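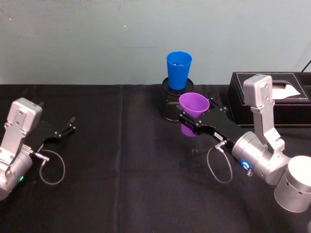 I stopped by the Cudell building in Detdale last month to find out why the two-armed cup sorter got shut off, and I ended up staying most of the afternoon. If you missed it, the trouble was the right arm. It would close on a cup just fine and then not let go when told to. I watched it hold a purple plastic tumbler at a bit of a tilt, right in front of the black holder with the blue cup on top, with the ring light on that arm glowing blue, and I'll admit I leaned in for a better look (from behind the tape, Mom!).

Keisha Kincaid runs the bench there, and she was pretty open about the whole thing. The first bad grip came in June, during a long practice run. The arm was supposed to set its cup down and back off. It squeezed harder instead, the cup cracked, and when Keisha hit the stop button the fingers stayed shut. That's the part that bugged everybody. A stop button is supposed to leave you with a machine you can safely put your hands near, and she had to cut the power at the wall and pry the thing open with a screwdriver handle. She got a pinched thumb out of it, nothing worse.

So they went digging through the logs, all 2266 grips of them, and found 68 where the release came late. Most were late by a blink, so no one had noticed! Only 4 were bad enough to crush a cup, and every one of those was on the right side. Olaia Echevarría, who drove over from the Wusosberg shop to help, thinks the culprit is a setting that got copied over in the spring update, one that tells the gripper to keep squeezing if it loses contact with the controller for a moment. Great if you're carrying something heavy over somebody's foot, I guess. Not so great for thumbs.

The fix so far is a lower squeeze limit and a new release step tied to the stop button. Chettiar, the outfit that sold them the controller, is sending a replacement board too, though Olaia doubts the old one is bad. Until that's in, the sorter only runs at half speed with two people in the room, and the spring open house demo is off. I was really looking forward to that one.

Keisha says her thumb is fine, and she's back to typing with it.

Last updated: 4:40 p.m.

Comments

benchrat: Same thing happened at my old job with a bag clamp. Check the update notes, people.

Lou in Detdale: Is the kids' tour still on?

marjoram: Glad the thumb's ok. Why was the wall plug the backup plan??

Home | Local | Shops & Makers | Events | Contact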